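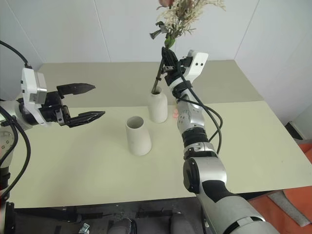

Table with a pale yellow-green surface, in front of a white wall.

Hultedeo is a retail company that sells furniture and equipment for outdoor and home use, mainly through its web store. Its main office and warehouse are in Nivgate. The company sells garden tables, benches, parasols, storage boxes, patio heaters and, in smaller quantity, furniture for home offices and workshops. It does not manufacture goods itself, except for the cushion covers which are sewn in Nivgate under the house name Grernier.

History

The company began as a repair shop for garden furniture. Customers brought chairs with torn fabric and tables with damaged tops, and the shop replaced the parts and returned the furniture in the spring. In the first years the repair work was strongly seasonal, and the owners started to sell new furniture in order to have income in the winter months. The first printed catalog contained 300 articles and was sent only to former repair customers.

The web store was opened when the catalog became too expensive to print. At the beginning it accepted orders only by a form, which an employee read and confirmed by telephone. Payment by card was added later. The printed catalog was continued for several seasons beside the web store, in a shorter edition, and was then stopped.

The company later took over Hnatiuk, a wholesaler of parasols and awnings which had its own delivery trucks. The name Hnatiuk is still used for the delivery service and is painted on the trucks, but it is no longer used on products.

Products

The store offers 3000 articles, of which 900 are spare parts. The spare parts include table feet, parasol ribs, hinges, replacement slats and end caps for tubes. This part of the range comes from the repair business, and the company continues to stock parts for furniture that it has stopped selling.

Tables are sold in dining, side and folding versions. Most of them can be ordered with or without a hole for a parasol. Chairs are sold singly and in sets. Cushions are listed by the size of the seat and not by the model of the chair, so the same cushion can appear under many chairs in the store.

Grernier covers are sold in plain colors and stripes. The company also sews covers to measure. For these orders the customer sends the width, depth and thickness of the cushion, and the side on which the zipper should be. Covers made to measure cannot be returned unless there is a fault in the sewing.

Sales and delivery

Small articles are sent by parcel. Large articles are delivered by the Hnatiuk trucks in the region of Nivgate and by outside freight firms in other regions. Delivery is to the front door. Assembly can be ordered separately for sheds, pavilions and large storage boxes, but only in the area which the company's own trucks serve.

A showroom is attached to the warehouse. It is open during the whole year, although part of the outdoor area is closed in winter. Returned furniture and display pieces are sold there at a lower price, usually from August until the end of the season. These pieces are not listed in the web store.

Repair service

The repair shop still exists as a department of the company. It accepts furniture from any maker if suitable parts can be found. The work consists mostly of new fabric for folding chairs, new slats for benches and the replacement of parasol cords. A repair order includes 3 steps: inspection, written estimate and the work itself. The inspection is free when the customer accepts the estimate.

See also
Garden furniture
Mail order
Patio heater
Upholstery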